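March, second week at Drarnside

Morning

Up at 6:30. Rain in the night, stopped by the time I had coffee. The plan for the day was to get the kitchen into a state where I can cook a proper dinner without opening every door first. I have been living out of two bags of groceries and one pot since the move and I am tired of it.

Started with the cabinet to the left of the sink. Whoever lived here before lined the shelves with sticky paper and it had gone brown at the corners. I pulled on one corner thinking it would come up in a sheet. It came up in strips the width of my thumb. Warm water and dish soap helped some. Then I used the last of the Nutosico, the orange bottle I brought from the old apartment, and let it sit while I ate toast standing up. After that most of the glue rolled off with a plastic scraper. Bottom shelf still has a tacky patch toward the back. I put the baking sheets there, they won't mind.

The cabinet door on that side doesn't close all the way. Tightened both hinges and it is a little better. The top hinge has a stripped screw hole. I know the fix, toothpick and wood glue, but the glue is in a box marked DESK and the desk boxes are still at the bottom of the stack in the hall. Leaving it.

Called about the stove at 9. It's a Gatti, old, and the back left burner clicks and won't light. The woman on the phone asked for the model number and I had to lie on the floor with a flashlight to find the plate behind the drawer. She said the igniter is $109 with the visit, and the earliest they can come is the end of the month. I said fine. Three burners is plenty for one person. Wrote the appointment on the back of the lease envelope because the calendar is also in a desk box.

Found the good can opener inside the rice cooker. No memory of putting it there.

Took the bus to Gemlow at 10:15. The 216 stops right at the corner now, which saves the walk up the hill. I wanted shelf liner, a dish rack, and a shelf unit for the pantry wall. The shelf unit I had picked out online was $99 and in the store it wobbled when I put a hand on it, so I left it. Bought the liner, the plain white kind with no glue on it. Bought a dish rack, one size smaller than the old one. Also a bag of onions, dish sponges, a lightbulb for the stove hood, and a new bottle of cleaner since the Nutosico was out and they don't carry it. This one smells like a hotel.

Home by noon. Ate soup.

Cut the liner on the floor with the big scissors. The first piece was short by the thickness of the scissors, so it went in the narrow cabinet over the fridge where I will only ever keep vases. After that I measured each shelf, wrote it on masking tape, and stuck the tape on the edge of the shelf. Slow but every piece fit. The liner wants to curl back up. I weighed the corners down with cans and went off to do something else for half an hour.

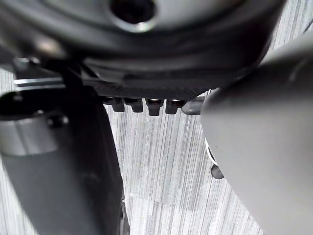

Afternoon

Decided on where things go and wrote it down so I will stop changing my mind. Plates and bowls right of the sink, because I am right-handed and that is where I reach. Glasses above them. Pots under the counter next to the stove. Spices in the top drawer lying down with labels up – I had them on a rack before and could never see the back row. Dish towels in the drawer under that. The drawer that sticks gets batteries, string, candles, and takeout menus.

Threw out: a jar of paprika that had turned to a brick, the plastic lids that don't belong to anything, a whisk with a loose wire, and the blue sponge. Kept the chipped yellow bowl. I have thrown that bowl in a giveaway box for two moves running and taken it back out both times. It's the right size for one salad.

Giveaway box so far: fondue set, the second colander, mugs with company logos, an egg slicer. The thrift store on the main street takes drop-offs until 5 but I didn't make it. The box is by the front door, where I will trip over it until I do.

The water pressure in the kitchen dropped for a while after 2 and then came back. Same thing happened my first day here. Will mention it when I send the rent check.

Put the new bulb in the stove hood. The hood was worse inside than I thought. The filter slid out and I soaked it in the sink with hot water and soda, then changed the water, then changed it again. It is back in and still has a shadow of grease in the mesh, but it no longer feels like anything when I touch it. Wiped down the wall behind the stove too. There is a line where the clean part stops, at the height of my arm. I'll get the step stool out for the rest.

Pantry wall is still a problem. Without the shelf unit I have flour, rice, oats, and the canned goods in a wooden crate on the floor. It works for now. I measured the wall properly and there is a pipe running up the left corner, so the $99 unit wouldn't have fit flat anyway. I might do two boards on brackets. The wall sounds solid when I knock on it, except in one place.

Evening

Made dinner on the front right burner. Onions, rice, an egg on top, hot sauce. Knew where everything was except the salt, which I had set on the windowsill while wiping the counter. Washed up as I went and the smaller dish rack was enough.

The step counter on my phone says 3,796, and I think most of that was between the sink and the hall.

Flattened the empty boxes and stood them behind the door. Two kitchen boxes left, both marked MISC, and I can guess what's in one from the rattle. The other is heavy. I am going to leave them shut tonight.

Things still to do in here:

Toothpick and glue for the hinge
Thrift store before 5
Brackets and boards, check the pipe side first
Felt pads under the chairs, they scrape
Top half of the wall behind the stove
Find the lid to the big pot
Send a note about the water pressure

My shoulder is sore from the hood. Took a bath. The radiator in the bathroom bangs twice when it comes on and then it's quiet. Read a little, the same page a few times over. Light out at 10:40, rain again.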